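Zelle 7: Greifer neu eingemessen, Simulation nachgezogen

Die Zelle 7 in Plotau läuft seit Dienstag wieder im Regelbetrieb. Auslöser für den Eingriff war ein Versatz beim Aufnehmen kleiner Blöcke, der im Lauf des Augusts zugenommen hatte. Die Finger setzten seitlich auf, der Controller meldete Überstrom und brach den Zyklus ab. Im Protokoll stehen 47 Abbrüche dieser Art, fast alle beim Anfahren von schräg oben.

Horațiu Stanciu hat den Greifer abgenommen und die Kupplung zum Handgelenk geprüft. Zwei der Schrauben am Flansch lagen unter dem Sollmoment, die Passfläche zeigte leichte Reibspuren. Die Fläche wurde gereinigt, die Schrauben ersetzt und über Kreuz in zwei Stufen angezogen. Die Fingerbeläge waren innerhalb der Toleranz und sind geblieben. Danach Referenzfahrt aller Achsen und Neubestimmung des Werkzeugmittelpunkts nach der Vierpunktmethode, anschließend eine Gegenprobe mit 8 Orientierungen.

Parallel dazu hat Lucian Zamfir das Simulationsmodell überarbeitet. Dort war der Greifer noch mit der alten Flanschhöhe hinterlegt, was beim Abgleich mit der realen Zelle eine zweite Fehlerquelle ergab. Der Prüfaufbau in der Simulation ist bewusst klein gehalten: Tischplatte, Schubladenschrank, farbige Blöcke. Angefahren wird die Vorgreifposition knapp über dem Block mit geöffneten Fingern, erst dann folgt der senkrechte Hub nach unten. 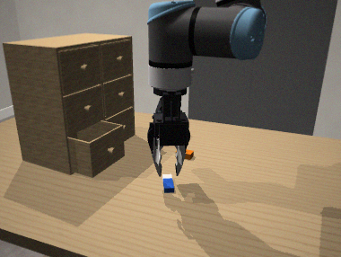
Für den Abgleich wurden 144 Anfahrten mit wechselnder Blocklage gerechnet, davon ein Teil mit ausgezogener Schublade. Letzteres ist wichtig für die Kollisionsprüfung des Unterarms – bei ungünstiger Ellbogenstellung kommt er der Schrankoberseite näher, als der Bahnplaner von Zivex im Standardprofil zulässt. Der Sicherheitsabstand ist jetzt als eigener Parameter im Zellenprofil abgelegt und wird nicht mehr aus den globalen Einstellungen übernommen. Wer eigene Bahnen für die Zelle pflegt, muss sie einmal neu laden und ohne Last abfahren.

Offen ist noch die Kabelführung am Handgelenk. Der Schlauch von Hendricks hat in der bisherigen Verlegung bei voller Drehung der letzten Achse zu wenig Spiel. Bis der längere Satz eingebaut ist, bleibt der Drehbereich per Software begrenzt. Die Begrenzung nicht über das Handbediengerät aufheben, auch nicht zum Testen.

Die Wartungskarte wurde ergänzt. Neu aufgenommen sind die Drehmomentkontrolle am Greiferflansch alle 8 Wochen und eine kurze Überprüfung des Werkzeugmittelpunkts nach jedem Fingerwechsel. Die Sollwerte stehen in Orken unter dem Eintrag der Zelle, ebenso das aktuelle Simulationsmodell. Ältere Stände sind dort gesperrt, lokale Kopien bitte löschen. Rückfragen zur Mechanik an Stanciu, zum Modell und zu den Bahnprofilen an Zamfir.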